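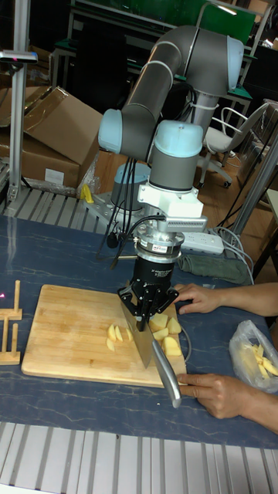
Cable slack first, cause thats what ate most of my week. The arm drops a bundle of black cables off the elbow joint, down toward the table, and every wrist move drags on that loop. Fine when the fingers are empty. Not fine with a chef's knife clamped in them and potato on the board, when you want the blade to go where you sent it and nowhere else. I had the loop too short after the last gripper swap. Wrist faulted at the end of every stroke, same spot, same joint. Blamed the program for two days. It was the cable.

So, notes to self, mostly. Also for Pichit Siriwan, who takes over the cell in November and has asked me four times where all this is written down. Nowhere, Pichit. Until now.

Cable. Put the arm in its worst pose, elbow high and wrist turned all the way in, and tie it off there. Not at home position. I did it at home position, like an idiot. Two ties, loose enough to slide a finger under. Run the whole stroke at 15 percent with your hand on the stop, watch the loop, then go up from there.

Tool changer. Wipe both faces before you lock it. Potato starch dries like glue and you get a seat that feels locked and has a tiny bit of rock in it. Grab the gripper and wiggle. Any play at all, take it off and clean again. Ginette Fleury showed me the toothbrush trick (dry brush, then damp cloth, then dry cloth) and it beats the solvent we were using.

After any tool change the payload numbers have to be redone. Knife IN the gripper when you do it. We have it at 1325 grams with the current knife. If somebody brings a different knife, weigh it, don't guess, the handles vary a lot.

Zeroing the force sensor - do it with the knife hanging free, nothing touching the board, arm completly still. I let it sit 8 seconds and then zero. Do it again after lunch because it drifts as the room warms up. Danang Mandagi thinks I'm imagining the drift. I have the logs, Danang.

Board height. This one gets everybody. The wood is worn and we flip it over sometimes, so touch off again every time it moves. Bring the blade down slow until the force reading jumps, save that as zero, back off. Skip it and you either saw into the board or leave every slice hanging by a thread.

Finger pads. They wear on the side facing the spine. I was getting up to 1000 strokes out of a set, then the knife starts to twist when it hits something dense. Spares are in the Verstraete drawer, second down, under the hex keys. Order more when there are two sets left. I didn't, and we waited.

Hands. Stop the arm, wait for it to be really stopped, then move potato. Paused in the program isn't stopped. Gerasimos Bakalis and I went back and forth on this and his version won, it's the stricter one and it goes on the wall.

Still open: the wrist makes a faint tick near the bottom of the stroke, only under load. Could be the bracket screws. Going to retorque them tomorrow and run a bag of potatos through. Will post if it goes away.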